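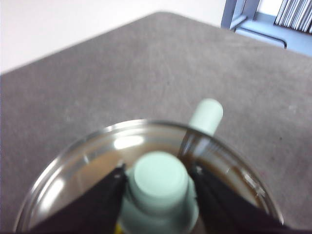 # Soaking small stuff without wrecking the carpet

Start with the bowl. You want one that's wide, low and clear: wide so your fingers fit, low so it won't tip, clear so you can see what you dropped. Mine came from a thrift store in Nerkville and has outlived three nicer ones.

## What you need

- a shallow glass bowl
- brown soaking liquid (I use strong black tea, left to cool)
- the small parts you want to tint
- an old towel
- more patience than you packed

## Steps

1. **Brew the tea and let it cool.** Two bags in a mug will do. Warm tea works faster, and it also finds every seam in a glued part.
2. **Pour in a thin layer.** Cover the bottom of the bowl and stop. A full bowl on a gray carpet is a decision you'll be explaining to your landlord in January.
3. **Do one piece at a time.** Leave the others outside the rim. I once put in a whole set from my Pranine kit and pulled out five shades of regret.
4. **Stand chunky pieces on their wide end.** Slim ones have to lie down, so roll them over halfway through.
5. **Wait 20 minutes.** Pale colors like mint green take their time. Poking doesn't help. I have tested this at length.
6. **Lift straight up and hold it over the bowl.** Let it drip, then set it on the towel. The towel goes down *before* you lift. Ask me how I know.

## If it goes wrong

**Too light?** Back in for another round.

**Too dark?** Rinse it in plain water right away and lower your standards slightly.

**Blotchy?** There was oil on it, probably yours. Wash the piece with dish soap, dry it and start again.

Rinse the bowl as soon as you're done. Tea dries into a ring, and the smudges on the rim will be there forever anyway, so pick your battles. Leave the pieces overnight before you stack them or put them back in their box.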